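Simlow webcasts: the questions I get asked most

I run the webcast side of things at Simlow, mostly from a small back office in Carden, and I answer nearly all the emails myself. These are the ones that keep coming round.

Do my viewers need to install anything?
No. They click your link and it plays in the browser, on a phone, tablet or laptop. Very old smart TVs can be fussy, so I tell people to cast from a phone instead.

How many people can watch at once?
The basic plan covers 80 viewers and the bigger one goes up to 200. If you think you'll go over, email me a few days before and I'll move you up (please not ten minutes before, I may be eating).

Can I charge for tickets?
Yes! You set the price and each buyer gets their own link by email. One link works on one device at a time, and if somebody swaps from laptop to phone halfway through they just wait a few seconds and refresh.

Can I put the player on my own website?
You can, and I wish more people did. Copy the code from your event page and paste it where you want it. The Erkell choir have had theirs on their home page since last spring and it looks lovely.

What upload speed do I need?
I like to see 8 Mbps going up, steady, at the venue. Test it in the room you'll be using and at the same time of day, as hall wifi is a different animal once everyone's in. A cable beats wifi every time.

My sound is behind the picture. Help?
Nearly always it's the mixer going into one box and the camera into another. Send both through the same encoder, or use the delay slider in the Sound tab. Nudge it a little, wait, then nudge again.

How long do recordings stay up?
They stay for 53 days and then they're deleted, so download anything you want to keep. You can trim the start and end first, which saves everyone watching an empty stage.
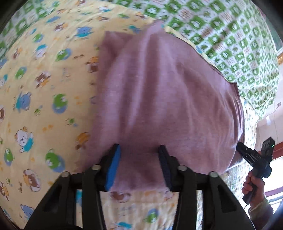 Judite Pinheiro wrote in to say that the trimming tool is fine but she'd much rather have chapter markers, so that people who missed the first half of a concert can jump straight to the second. I'd like those too, Judite. They're on my list for after the ticket page gets its tidy-up.

Can I run a private rehearsal?
Yes, tick "Rehearsal" when you set up the event. Only people with your organiser link can see it, and it doesn't use up any of your plan.

Related questions
Setting up your first event
Choosing an encoder
Refunds and lost ticket links
Adding subtitles to a recording
Changing your plan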